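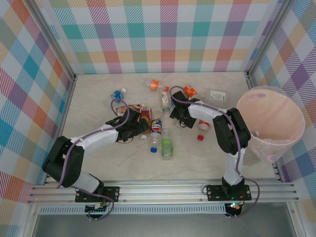
Rarivance was the last horse off the van at the training center that morning, and she did not want to come down the ramp. Consuelo Robles stood at the bottom with a loose rope and waited. It took most of ten minutes. The filly had cost very little at a small sale in May, and the man who sold her had mentioned, after the hammer fell, that she could be slow to load and slower to unload.

"I wasn't in a hurry," Robles says. "I had one other horse to get out, and he was already asleep in his stall."

Robles trains 12 horses in a barn she rents by the stall, at the far end of the backstretch where the gravel gives out. She grew up two towns over. Her father galloped horses in the mornings and drove a feed truck in the afternoons, and she started walking hots for Rigoberto Salinas the summer she finished high school. She stayed with him nine years, the last four as his assistant, and took out her own license when he cut his string down to a handful.

Salinas is 63 now and still keeps three stalls across the road. He has a reputation for patience with fillies, and it was his opinion Robles wanted first. He watched Rarivance jog twice around the shed row and told her to leave the filly alone for a month.

She nearly did. Rarivance was turned out in the mornings and hand-walked in the afternoons, and did no fast work at all until her feet had grown out. They had been trimmed too short in front, and the blacksmith did not like the angle of the left one. Robles moved her into a light shoe, then a slightly heavier one, then back again.

The first serious piece of work came in company with Zamudio, an old gelding who has won seven races and does most of the barn's teaching. He will sit beside a young horse for as long as he is asked to and then go on when he is told. Rarivance sat beside him for three furlongs and then pulled her rider past him on the turn. The clockers wrote down a time that was nothing special. The rider got off and said she hadn't asked for any of it.

Her debut was a six-furlong maiden for fillies, and she went off at 60 to 1. She missed the break by two lengths, raced wide, and finished fourth. Robles was pleased with that and said so to the owners, a partnership of five who had bought in mostly for the fun of a day out. Two of them had expected to see her last.

The second start was better. Drawn inside, she broke with the others and settled in fifth behind Brodirau, who had been second in her three previous races and was sent off the favorite. At the top of the stretch a gap opened along the rail – not a wide one – and the filly went into it without being told. She got to Brodirau's neck with a hundred yards left and won by a length. Fondix, who had made the running, held on for third.

Robles watched from the rail near the gap where the horses come off, as she always does. She walked the filly back herself.

The question now is distance. Rarivance is out of a mare who stayed a mile and an eighth, and she finishes her races as if she would like more ground. Salinas thinks she should run at a mile next time. Robles would prefer seven furlongs first, and there is a suitable race in the book, though it may not fill. The partners have said they will go wherever the trainer points them, provided it isn't a weekday.

There has been one offer for the filly. It came by phone the evening after she won, from an agent acting for a stable farther north, and it was several times what she had cost. The partners voted on it over the weekend and turned it down, four to one.

In the meantime she is back to jogging and walking. She still takes her time on the ramp. Robles has started bringing her to the van half an hour ahead of everybody else, with Zamudio loaded first so the filly has something to look at, and on the last trip she was up and tied in six minutes.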